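Lenditz Tabletop Arm Cell – Demonstration Visits at Wonska

The Lenditz cell is a small robot arm for a table, together with the simulation software we use to prepare its work. At Wonska we sell it, we install it, and we also show it. This page explains what you get with the cell and how a demonstration visit goes, so that you can decide if the trip is worth your time.

What is in the cell

The standard delivery has the arm, a two-finger gripper, the control box, one table and a license for the Lenditz simulation. The arm stands at the back of the table on a low base, and all cables leave toward the rear. We can also deliver the arm without the table. In this case please send us a drawing of your own bench, with the thickness of the top, before you order. The base plate needs four screws, and we do not recommend clamps for permanent use.

The simulation runs on a normal office computer with a separate graphics card. It contains a model of the arm, a model of the table and a library of simple parts such as blocks, discs, rods and trays. You can load your own parts as well. Customers ask us often if the table pattern and the colors can be changed, and the answer is yes, both are set in the scene menu.

How the visit goes

We receive visitors in our demonstration room in Astwood. The visit begins at 9:30 with coffee and a short talk about safety. After this we go first to the screen and only later to the arm itself. Some visitors are a little disappointed by this order, but we keep it, as the questions are much better when people have already tried a task in the simulation.

The first task on the screen is the sorting tray. The visitor gets a tray with three slots, several rods and cubes, and some small loose pieces on the table. Your job is to tell the arm which part to take and where to put it. You do this in the task editor, by choosing parts with the mouse and writing short steps. No programming is needed for the first exercise. For the second exercise it helps to know a little Python.

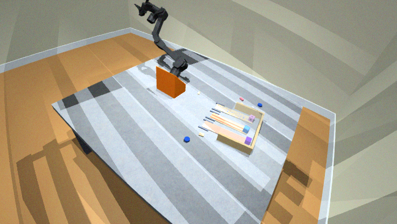
The sorting tray task in the Lenditz simulation, with the gripper raised and empty.

Damir Berisha leads most of the visits. He has worked with the Delić grippers before he came to us, and he is the right person for questions on finger shapes, soft parts and gripping force. If you have a difficult part, bring it. We have a box with 35 different finger pairs and we try them with you at the real arm in the second half of the morning. Parts up to 200 grams can be tried without any preparation. For heavier ones please write to us before, so we can check the load and prepare the mounting.

The room takes 8 visitors in one group. For school classes we divide the group in two, and one half works at the screens while the other half stays with the arm. Please wear closed shoes. Long hair must be tied when you are near the arm.

What visitors ask

Does a task made in the simulation run on the real arm? Yes, but the positions must be corrected one time after installation. We show this step during the visit, and it takes nearly an hour when it is done carefully.

Can I take my work home? The task file is yours. We give it to you on a memory stick, and it opens in the trial license.

Is there a cost? A visit for companies is free. For training with a certificate we make an offer by email.

There are no visits in January, when the room is being repainted and the arm goes to service. For all other months, write to the demonstration desk with your wished morning, the number of persons and a few words about the part you want to handle.

Related items
Lenditz control box, spare
Delić two-finger gripper
Finger pairs, mixed box
Table top with drilled base pattern
Simulation license, additional seat
Trial license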